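Why Does Nobody Fold? Household Laundry and the Two-Basket Problem
Final report, Consumer Studies project unit

Most student projects in this unit look at something noble, like water use or food waste. Ours looks at why clean clothes take longer to reach a drawer than they took to be washed, dried and complained about. We began in January with a simple question: once a load is clean, where does it go, and for how long?

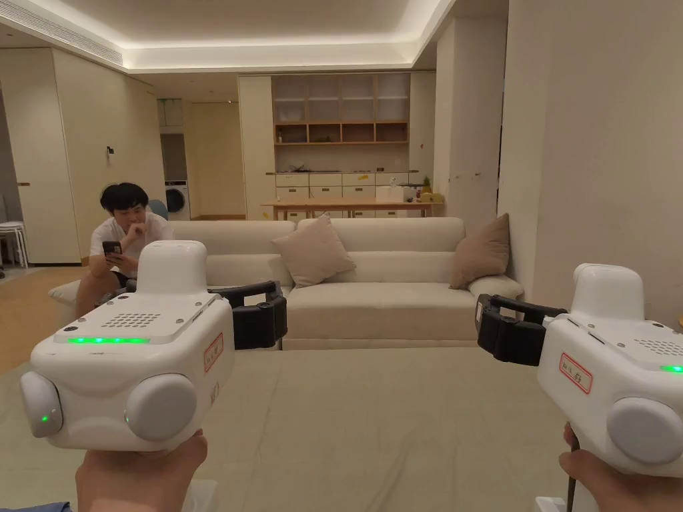 Imogen Makowska
Second-year student, Household and Consumer Studies

Background
The reading on laundry is heavy on detergent and very light on what happens afterwards. Washing has been studied to death. Putting away gets a paragraph, usually near the end, usually recommending a system. I own two books of systems. They are currently under a pile of towels.

The survey went to households in Clullow and in Wustura, the newer suburb across the river. We delivered 900 forms and got 335 back, plus one returned with a shopping list on it. After removing forms with no answers past the first page, we had 234 we could use. Clullow people wrote more in the comments box. Wustura people were more likely to own a dryer.

What we asked
Each household kept a diary for two weeks, noting when a load came off the line or out of the dryer and when the last item was put away. We also asked where the clothes waited in the meantime. The choices on the form were bed, couch, chair, floor and "other". "Other" was a mistake. It brought in a bathtub, a canoe and a piano that had not been played in years for reasons that were now clear. 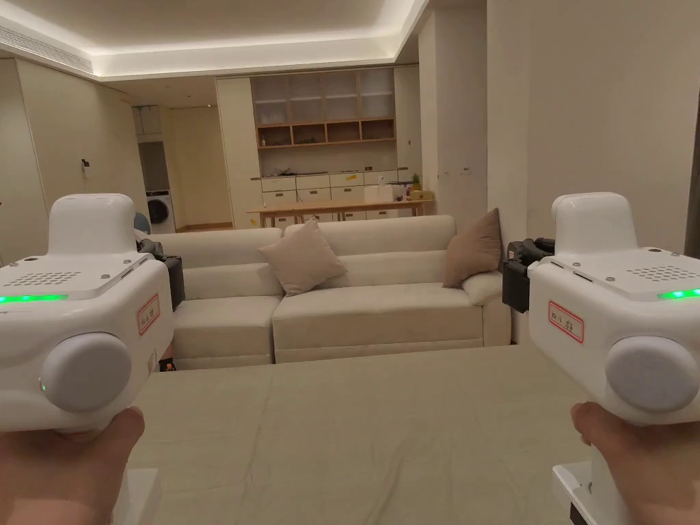
The living room, with the couch and the kitchen behind.

Results
The diaries covered 581 loads. The bed was the most common waiting place, which surprised us until we thought about it. A bed full of washing has a deadline, because at some point a person wants to lie down in it. Loads left on a bed were nearly always dealt with the same day, although several diaries recorded "dealt with" as "moved to chair".

The chair was where loads went to retire. People dressed straight from it, and the pile went down without anyone folding a thing. One household argued in the comments that this was a form of storage and should be scored as such. We talked it over and scored it as such.

Socks were left out of the analysis after the first week. The group was getting along well and we wanted to keep it that way.
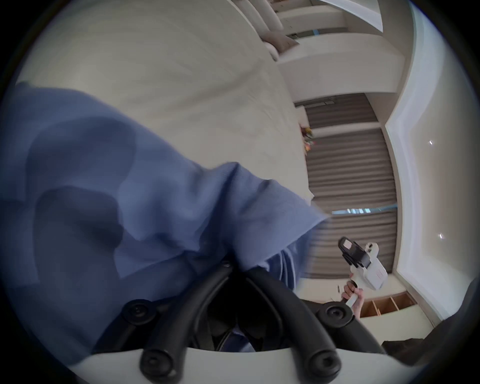

The Zoltemero method
Part of our grade was to test a remedy. We chose the Zoltemero method, named after the street where half the group lives. Every item is sorted by owner into one of two baskets as it comes off the line, and each owner folds their own. It went well in houses of two. In share houses it produced a third basket labelled "whose", which filled first and was never emptied.
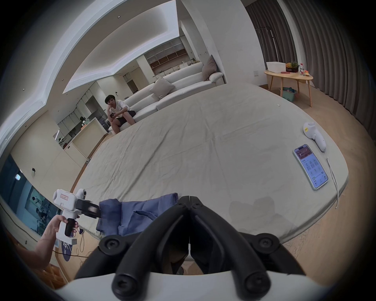 Limitations
People who fill in a laundry diary are probably not typical. Some admitted to folding more neatly during the two weeks because they felt watched, and one apologised to us in the margin for a fitted sheet. We also had no good way of dealing with ironing, as hardly any diaries mentioned it.

If we ran it again, we would drop "other", start after the holidays when everyone is home, and ask about fitted sheets on a separate form with more room.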